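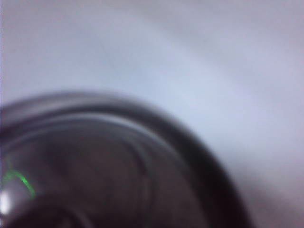

통계교육 공개일에는 수강 신청을 하지 않은 사람도 참석할 수 있는가?
사전 등록만 하면 재학생, 교사, 일반인 모두 참석할 수 있다. 등록 정원은 78명이고, 등록은 행사 전날 마감된다.

Camside 통계교육센터 공개일 참관기
2024년 2월 25일

Camside 통계교육센터의 공개일 행사에 다녀왔다. 센터는 지난해 10월에 문을 열었으며, 대학 신입생 대상 기초통계 과목의 교재 개발과 강사 연수를 맡고 있다. 일정은 오전 설명회, 실습 수업 참관, 오후 발표 두 건이었다.

설명회의 주된 내용은 교육과정 개편이다. 기존 과정은 확률분포와 추정 이론을 먼저 다루고 자료 분석을 마지막 4주에 배치했다. 개편안은 첫 주부터 실제 자료를 쓰고, 표본분포는 모의실험으로 도입한 뒤 수식으로 정리한다. 가설검정 단원에서는 유의확률의 해석에 배정된 시간이 두 배로 늘었다. 검정력은 선택 단원으로 남았는데, 실험 설계를 배우는 학과에는 필수로 두는 편이 낫다고 본다.

실습 수업에서는 분석 환경 Odix를 사용했다. 수강생은 응답 2,175건의 통학 시간 조사 자료에서 크기 50인 표본을 반복 추출하고, 표본평균의 분포를 히스토그램으로 그렸다. 반복 횟수는 500회로 고정되어 있었다. 모집단 분포가 오른쪽으로 치우쳐 있어 중심극한정리를 설명하기에 적당한 자료다. 다만 결측값을 미리 제거한 파일이 배포되어 전처리 과정은 볼 수 없었다. 담당 강사에게 문의하니 결측 처리는 다음 차시에 다룬다고 했다.

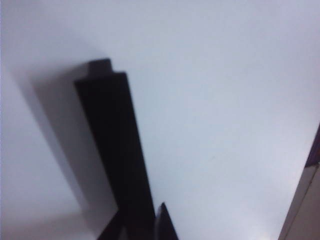 오후 첫 발표는 채점 도구 Eltico의 적용 결과였다. 서술형 답안을 채점 기준표의 항목별로 나누어 두 명이 독립적으로 채점하고, 일치도를 카파 계수로 산출한다. 계산 문항의 일치도는 높았으나 해석 문항은 그보다 낮았다. 신뢰구간의 의미를 서술하는 문항에서 불일치가 가장 많았고, 발표자는 기준표의 문구를 수정하는 중이라고 밝혔다. 수정 전후의 비교 자료는 제시되지 않았다.

두 번째 발표는 Ginting 연수 과정에 관한 것이다. 통계를 전공하지 않은 강사를 대상으로 하며, 한 학기 동안 격주로 진행된다. 수료 요건은 수업안 두 편과 공개 수업 1회이다. 수업안에는 사용할 자료의 출처와 변수 설명을 반드시 첨부해야 한다. 타 기관 강사의 신청도 받지만 공개 수업은 Camside에서만 할 수 있다.

질의 시간에는 평가 방식에 관한 질문이 많았다. 센터는 기말시험 비중을 줄이고 조별 분석 보고서를 추가할 계획이며, 보고서의 개인별 기여도를 평가하는 방법은 아직 정하지 않았다. 설명회 자료와 실습 파일은 등록한 참석자에게 전자우편으로 발송된다.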